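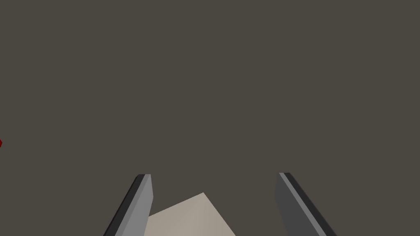
I met Ihor Stetsiuk in the parking lot behind Kushnir, the bakery in Ellgate where he buys the rye bread he swears he could make better himself (and after an afternoon in his kitchen, I believe him). He'd brought a jar of sourdough starter with him, wrapped in a dish towel, because he was giving some away to a cashier. "You can't mail it in winter," he told me. "Well, you can. I did. It blew the lid off."

Ihor is 84 and has been baking for most of his life, though only 13 years of that was for pay. He ran the night shift at Kollov, the big bread plant out past the rail yard, back when it still turned out 3,000 loaves before sunup. I asked if he missed it and he laughed so hard he had to put the jar down.

"Miss what? My feet? My feet don't miss it. I miss the smell at four in the morning, sure. And the guys. We had one oven that ran hot on the left side, so everybody wanted to load the right side, and there were fights over it. Real fights!"

We drove over to his house and he put me to work right away. I had planned to sit at the table with my notebook and ask smart questions – instead I had dough up to my elbows. His basic loaf starts with 500 grams of flour, and he weighs it on an old Brondex kitchen scale that has tape holding the battery door shut. He won't hear a word against it.

I wanted to know what most home bakers get wrong. He thought about it while he scraped down the bowl.

"They're in a hurry, and then they blame the flour. Last September my neighbor comes over, she says her bread is like a brick, she wants to know what brand I buy. I said, how long did you let it rise? She said the recipe told her an hour. In a cold kitchen! The recipe doesn't live in your kitchen."

So how long should it go?

"Until it's ready," he said, and then he saw my face and took pity on me. "Okay, okay. Poke it. If it comes back fast, leave it alone. If it comes back slow, bake it. If it doesn't come back, make pizza."

I love that he has a plan for failure. He told me he has thrown out very little dough in his life, and that even the sad flat loaves turn into crumbs or get fried in butter with an egg. His late wife used to hide the bad ones in soup and he says it took him years to catch on.

We talked for a while about whether anybody in the family would pick it up. His grandson makes bagels, "good ones, a little too sweet," and his daughter wants nothing to do with any of it, having grown up with flour in her shoes. He doesn't seem bothered. The starter is spread around half the street by now, and people he has never met stop him at the store to tell him how theirs is doing.

When my loaf came out it was lopsided, with a big split down one side. Ihor knocked on the bottom, listened, and knocked again.

"It's bread," he said, and went to find the butter.

14 Shares
6 Comments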